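My dog "knows" when I'm going to be late. Does he really?

Posted by Rirwood, 12 December 2020
Print this page | E-mail this page

I have a seven-year-old terrier cross and a family who have decided he is psychic. The claim is that when I leave work on time he goes and sits by the front door a good while before I get in, and when I'm held up he stays in his basket. My other half has told this story so often that it has become fact, and at the last telling the dog was getting up at the exact moment I switched off my computer, 32 miles away.

I don't believe a word of it, but I'd like to be able to say why. I have read the articles about dogs smelling how long you've been gone, because your scent in the house fades through the day and they learn what level means home time. That sounds clever, and it also sounds like the sort of thing that gets repeated because people like it. If it were just fading scent he would get up at the same time every day whether I was late or not, wouldn't he?

What I'd like to know is whether anyone has tested this properly with their own dog, and how you would go about it without spending money. I'm not interested in being told that dogs are more sensitive than we can ever know. I'd also rather not hear about cats.

Okafor

You've already spotted the weak point, so I'd start there. Your family remember the days when he went to the door and you walked in. They don't remember the days he went to the door because of the postman, a fox or nothing at all. Until somebody writes down every trip to the door, on every day, you have a story and no more than that.

I did this with our old collie in October a couple of years back, after a very similar argument. Rules we used, for what they're worth:

Whoever is at home notes the time whenever the dog goes to the door and stays there for two minutes or more. They note it there and then, on paper, and don't fill it in after tea.

The person who is out picks a time to come home by chance. I drew a slip out of an envelope at work. My usual time was only one of the slips.

The person at home must not know which slip it is. No texts, no "just leaving now". This is the one everybody breaks. People get up, put the kettle on, look out of the window and tidy the hall when they know someone is on the way, and a dog that has lived with you for years can read all of that like a newspaper.

We kept it up for 45 days. The collie went to the door 97 times in all, and a great many of those were nowhere near the time I came back. She did have a favourite hour, and it was the hour I normally got home. On the days I was properly late she still went at the normal time, waited, and gave up and lay down. On the days I was early she was asleep on the landing when I came in and looked quite put out.

So in our house it was habit, plus the light going and the school traffic outside, plus the radio programme that was always on. I can't tell you which of those mattered most. I'd be wary of anyone who says they can. 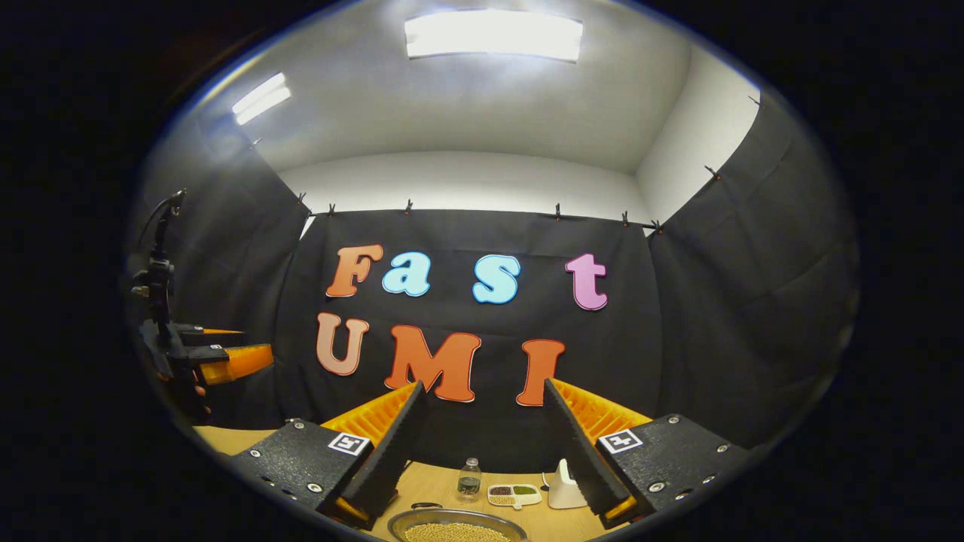

Gripper with orange brackets and black foam pads, over a light wooden tabletop.

On the fading scent idea, I won't say it's wrong. Dogs' noses are far better than ours and it may well play some part. But I've only seen it shown in ways that leave a dozen other clues lying about, and it doesn't explain your dog staying put when you're late. If your notes show that he really does stay put, and your family really don't know you're late, then I'd be interested and I'd want to see the paper.

One more thing to rule out is the car. If you drive, he may know the engine from the end of the road and beyond. That only buys him a minute or so, but a minute has a way of turning into twenty by the time it's been told at Christmas. Try coming home on foot from a different direction, or in someone else's car, on a few of the days.

Falik

Sorry but I think you're both missing what's in front of you. Mine ALWAYS knows. Last month I was stuck for hours behind an accident and he never moved from his bed until I was nearly home. My daughter saw it. Some things you can't put on a chart. Get him a proper bed by the door and let him do his thing.

Jondent

Falik, did your daughter know you were stuck? If you rang her, then she knew, and so did the dog as far as he reads her.

To the original poster: Okafor's way is sound but 45 days is a long time to keep a family at it. Ours lasted 2 weeks before the envelope went missing, and by then I'd seen enough to stop believing. If you have an old phone or tablet, prop it in the hall and let it film the door while everyone is out. An empty house takes care of most of the problem with people giving the game away. You'll still have street noise, and he may go and sniff at the phone for the first day or two, so don't count those.

I would also decide beforehand what would change your mind, and write that down as well. I was so sure mine was only guessing that I caught myself leaving out a couple of awkward evenings. Sceptics cheat too. And don't expect your other half to give up the story, whatever the notes say - mine still tells it, with my notes in the drawer underneath the phone.

Contact us | Copyright: posts remain the property of their authors | Back to top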